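4.2 School re-entry after a placement change

The second part of the study followed what happened to schooling when a child was moved from one residential home to another. We read the case files of 54 children between the ages of 9 and 17 who had lived in one of 3 homes: Fleltaner House, Imine, and the Mkhize Children's Center. All of them had changed placement at least once while of school age. The files were held on paper at two of the homes and in the Cendent case system at the third. They differed a good deal in how complete they were.

For each child we noted the date of the move, the date on which the new school first marked the child present, and any letters, forms, or phone notes in between. Where the file gave only a month, we used the last day of that month. Where no date of return to school could be found, we marked the child as not returned and came back to the file at the end of the study period to look again.

Most of the children missed some school. The length of the gap depended less on the distance of the move than on the papers that traveled with the child. Children who arrived with a transfer letter and a most recent report card were usually placed in a class within the same term. Children who arrived without either of these waited longer, and a few waited past the end of the school year. In those files the same pattern came up many times. The new school asked for the transfer letter, the home wrote to the old school, the old school replied that a parent or legal guardian had to sign the request, and the guardian could not be reached. The request then sat until a social worker took it up again, often after a change of staff.

A birth certificate was the next most common missing item. Schools are able to admit a child while the certificate is being applied for, and several of the letters in the files say so. In practice, front office staff did not always know this, and house parents did not always feel able to argue the point. One house parent wrote in the daily log that she had gone to the school twice in one week and had been told two different things by two different people.

4.2.1 Interviews with staff

Staff interviews were held in July, during the school break, when house parents had more free time in the mornings. The interviews followed a short guide with open questions on enrollment, contact with schools, homework, and what the staff member would change. They were recorded with permission, typed up in full, and coded by two members of the team working apart. Differences in coding were settled by going back to the recording.

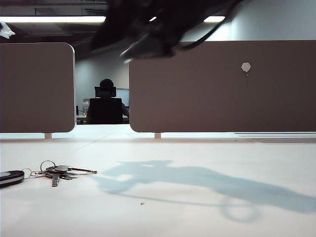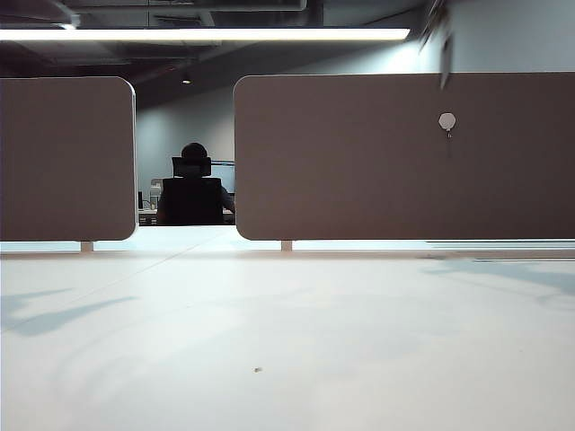 Figure 3. White desk surface with divider panels along the far side.

Staff at all of the homes described school enrollment as a task that belonged to several people at once. The house parent knew the child best and was the one who noticed that no uniform had been bought or that the child was still at home at nine in the morning. The social worker held the court papers and had the authority to sign. The home manager controlled the money for fees, shoes, and transport. When all of them were in contact, a child could be in class quickly. When one was on leave or had left the post, the others tended to assume that the matter was in hand.

Money came up in every interview, though it was seldom the main cause of a long gap. The sums were small. One home kept a fund of 900 per child for the first term after a move, to be spent on uniform and stationery. Staff there said it was enough for a primary school child and too little for a high school child. Another home had no set amount and asked donors each time. The manager of that home described a week spent trying to find 2000 for one boy's registration at a technical school, where the closing date for the course had been brought forward.

Technical and trade schools raised problems of their own. They took fewer students, asked for an assessment report, and in some cases would only accept a child at the start of the year. Assessment reports were often out of date by the time a place came open. Staff had mixed views on whether a trade school was the right choice for children who had fallen far behind. Some felt that practical subjects gave the child a reason to go back. Others thought the recommendation was made too fast, with little attention to what the child wanted to study.

4.2.2 What the children did while out of school

The files say less about this than we had hoped. Daily logs were written mainly to record health, visits, and incidents, and an ordinary day at home might be given one line. From the entries that exist, and from the staff interviews, it seems that most children who were out of school helped with chores in the morning and watched younger children in the afternoon. Two of the homes had a tutor who came in for reading and math. Sessions were planned for children already in school and took place after four o'clock, so that a child who had been at home all day did one hour of lessons along with everyone else.

Imine had tried a morning class for children waiting to be placed. It ran for two terms and stopped when the teacher took a post elsewhere. Staff spoke well of it. They said that children who had attended found the first weeks back easier, mostly because they were used to getting up and sitting down to work. We could not test this with the files, as attendance at the class had not been kept in a form that could be matched to individual children.

Several staff members also mentioned the effect on friendships. A child at home during the day had no classmates, and some of the older ones avoided the other children when they came back in the afternoon with homework to do. Others asked each week when they would be going. The logs record these questions more often than they record an answer.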